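Fitting a slatted timber room divider

Fix the top rail first. Find the joists with a detector, mark their centres on masking tape and drill 3 mm pilot holes. A divider hung from plasterboard alone will work loose within a season, whatever plug is used.

Drop a plumb line from each end of the rail and mark the floor. Measure the height at both ends and in the middle, then cut the slats to the shortest figure less 2 mm. Any gap at the top is hidden by the cover strip. The Brullar strip is 121 mm wide and can be trimmed with a fine saw. 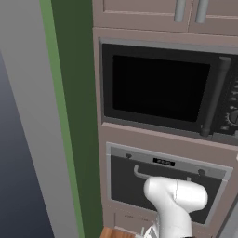 Should the slats be oiled before or after fitting?
Oil them before fitting, on all faces and both cut ends. Leave them flat on battens overnight and wipe off any surplus before handling.

Space the slats with an offcut as a gauge, working from the centre outwards. Screw through the rail into the end grain, one screw per slat, and leave the bottom ends in their groove without glue so the timber can move. Check the screws again in January, when heated rooms are at their driest.

Text: Gregor Baird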